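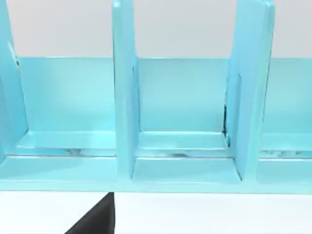

Dorothea Quill
Contributing writer, Home and Habits

The woman who sorts out other people's closets in Itcombe asked me to keep her name out of this. Half her clients have told their spouses she is a piano teacher.

"One of them doesn't own a piano," she said. "I've never asked how that goes."

We met at her apartment, which I had expected to look like a dentist's waiting room. It had a bicycle in the hallway, two coats on one hook and a drawer in the kitchen that would not close all the way. She saw me looking at the drawer and said it had batteries in it, and string, and that she was not taking questions on the string.

She has been doing this for long enough to have a season. It opens on 26th December, when the first calls come in before lunch, and it runs until the end of February, by which time people have either cleared out the spare room or made peace with it. The calls in that first week are mostly about presents. Somebody has been given a bread machine and already has a bread machine. Somebody's mother-in-law has moved from candles to larger candles.

"They whisper," she said. "The giver is usually still in the house."

She charges $375 for a day, and some clients spend the first hour of it explaining that they aren't like her other clients. She lets them. Then she makes them pick one shelf. It can't be the worst shelf, and it can't be in the garage, where in her view most marriages keep their evidence.

I asked whether the trick was to buy the right containers. She put down her coffee.

"People buy the containers first. They go to a store on Saturday, they come home with bins and racks and little dividers, and on Sunday they have the same stuff plus the bins. I've cleared out closets that were full of organizers. Nothing in them. Still had the stickers on."

She has nothing against a rack as such. Plates stand up nicely in one, and so do baking sheets and the mail, if you're the kind of person who opens mail. Her complaint is with the feeling of having finished, which arrives at the cash register and wears off in the parking lot.

The biggest job she ever took was a house out in Grurach, where a retired couple had kept every magazine they subscribed to since the wedding. There were 2,181 of them. She knows because the husband had made a list, and the list had its own binder. They wanted to keep "the good ones." After three days they had agreed to part with 5, and two of those were duplicates.

"I went home and lay on the floor," she said. "They were delighted, though. They sent me a card. I think they'd just wanted someone to look at them all."

Did she count it as a failure? She thought about that and offered me a cookie from a tin that also held, I noticed, a tape measure.

"No, I count it as three days. They were happy, they could find the one about Portugal, they paid. I used to argue with people. I used to give a speech about it. Now if a man wants to keep his magazines I ask him where he sits when he reads them, and we put them near the chair."

The things people refuse to part with are seldom worth money. Keys to houses they have sold come up a lot. So do the boxes that phones came in. One client held on to a single ski for sentimental reasons and would not discuss the other one.

Her own weakness is jars. She got up to show me the cabinet, opened the door a few inches, and shut it again.

"I do have a system," she said. "I'm between systems."

On my way out she asked if I had any use for a medium-sized jar. I have it on my desk now, with pens in it. I had a pen holder already.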